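Skip to content
Home | About | Tidying | Making | Small Rooms | Contact
Search this blog Search Go

A proper home for the hats

Posted 6/30/19 by Aitana Manzano
Print this | E-mail this to a friend

I have been meaning to write about hats since January, when the hook on the back of our hall door finally gave up and came away with a chunk of door still attached. Seven winters of bobble hats and one very heavy waxed thing of Hendrik's had done for it. Everything went into a carrier bag "for now", and you know how that goes. The bag moved to the stairs, then to the cupboard with the hoover, and every time anyone wanted a hat the whole lot came out squashed as flat as a pancake.

So when the sun came out I decided that was that. I was going to sort out the hats, and I was going to enjoy it!

I started with a ruthless afternoon. Eleven hats went into the "keep" pile, which felt like a triumph until Kazue Furukawa came round, looked at the pile and asked how many heads I had. Fair point. But three of those are for gardening, and the big straw one is only for holidays and doesn't count in my book. The rest went in the charity bag, apart from a grey beret with moth in it that I'm afraid went straight in the bin.

Then came the question of where to put them. I've tried most things over the years:

Hooks are quick, and they're fine for caps with a strap at the back. Anything with a soft brim ends up with a little peak in it where the hook has been, like a nipple on a lemon. I have never managed to steam one of those out completely.

Boxes look lovely on a shelf. I never open them. If I can't see a hat I forget I own it, and I go out and get sunburnt.

Stacking works for straw hats of the same shape, if you put a bit of tissue between them. For a mixed family of hats it is a leaning tower.

And then there are stands, which I'd always thought of as something for shop windows. I changed my mind completely in Likstead, in a little homeware place called Cantero, where they had wire ones in a basket by the till. I bought three. They are such simple things: a ring at the bottom to stand on, a ring at the top for the hat, and one straight post between the two. You can see right through them, so they hardly take up any room to look at, and the colour is a warm golden brown that goes beautifully with pale wood. I was quite giddy on the bus home.

The hat I most wanted to rescue was the yellow one. If you've been reading for a while you'll have heard about the yellow bucket hat before. It has a cartoon bear on the front, it's cheerful on the greyest day, and it has been sat on more than any other piece of clothing I can think of.

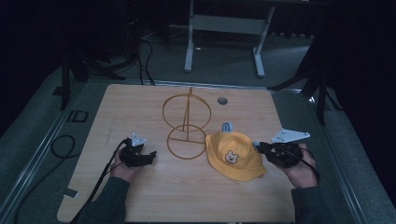

The bear hat and its stand. The brim still needs a bit of love!

Bucket hats are a funny shape to store. The crown is soft and so is the brim, and there's no stiffness anywhere to help you out. What has worked for me so far is this. I turn the hat over and pop my fist up inside, and push the crown out with my knuckles all the way round. Then I run the brim between finger and thumb, going round in one direction, pulling ever so slightly outwards. If there's a stubborn crease I hold it over the kettle for a few seconds (mind your fingers, I didn't) and smooth it again while it's warm. Only then does it go on the stand, and I leave it overnight.

You don't want to shove it down hard. I did that the first time and got a ridge right round the top of the crown where the wire had pressed. Just let it sit there under its own weight. If the ring feels too small for the hat, a scrunched-up sheet of tissue inside makes all the difference, and you can shape the tissue with your hands until the crown looks right.
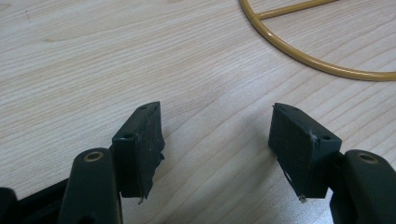

The other nice thing about round wire is that there are no sharp corners to snag a lining. Hendrik Mtshali, who is not a man for ornaments, has taken one of the three for his waxed hat, and I notice he puts it back every single evening without being asked. I have said nothing. I don't want to scare him off.

A few bits and pieces I've picked up along the way, in no order at all:

A stand wants a flat surface. Mine rocked like mad on the hall runner and was perfectly steady once I moved it on to bare wood.

Dust the rings now and then, especially if the hat is a light colour. A dry cloth does it.

Keep them off the windowsill. I had a lovely navy sunhat go a sort of sad purple down one side in a single summer.

If a hat has a patch or anything stitched on, face it towards you when you put it on the stand. It sounds silly, but it makes me smile when I come down in the morning and there's somebody looking at me.

Next on my list is the scarves, and those are going to be a much bigger job. Cayetano Lozano has promised to show me how he rolls his (he keeps them in an old wine rack, which I think is brilliant), and I've got my eye on a peg rail I saw in Histgate if I can work out how to get it home. If any of you have cracked the scarf problem, please do leave me a comment. I'd love to hear what you do, and I'm especially keen on anything that doesn't involve drilling into that poor hall door again.

Print this | E-mail this to a friend

Older posts | Newer posts | Back to top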